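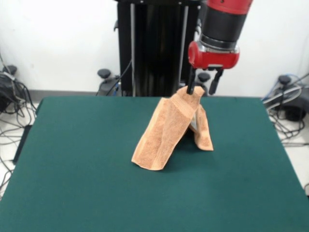

The arm with its towel at the Rorkimmont open afternoon.

Towel draws a crowd at Fallalley

Anyone who turned up at the Rorkimmont workshop in Fallalley hoping to be chased down a corridor by the future will have gone home disappointed. Those who like watching someone else do the laundry got rather more out of it.

The workshop opened its doors for an afternoon in April, and by two o'clock a queue had formed for the back room, where a red and black robot arm was working its way through a tan towel on a green-topped table. The task was to pick the towel up, lay it flat and fold it. Most of the audience had done the same that morning without applause.

"People expect the heavy lifting to be the hard part," said Adanech Endale, who runs the Rorkimmont handling group. "A steel block stays the shape you left it. A towel has its own ideas."

It certainly had plenty. On the first try the arm took hold of the cloth, raised it into a handsome little tent and then stopped to think for long enough that a man near the front asked if it had gone on its break. On the second it got as far as one fold, a bit crooked, and was given a round of clapping that many a human folder would envy. Endale said a good run takes around 7 minutes. She did not offer a figure for a bad one.

The group has made 217 attempts at the job since the winter and keeps a log of every one. Visitors were invited to leaf through it, and a surprising number did. The entry for attempt 30 reads, in full, "No."

Kiros Nigatu, who had come over from Ermont with his daughter Bethel Degefa, thought the machine had a nice light touch but wouldn't be trusting it with his shirts. Degefa, a hotel housekeeper, watched two complete runs with her arms folded. "It's very careful," she said. "I'd have the whole floor finished by now." She was later seen in conversation with Ha-rang Wang, one of the engineers, who was writing down what she said about corners.

Wang said fitted sheets were on the list for next year, to a groan from the back of the room.

Tea was served in the front office, from an urn operated by hand. Efe Anozie, who organised the day, said the workshop would open again in the autumn, when the neighbouring firm Tefera will be showing its sorting line. Entry will be free, and the towel is expected to return.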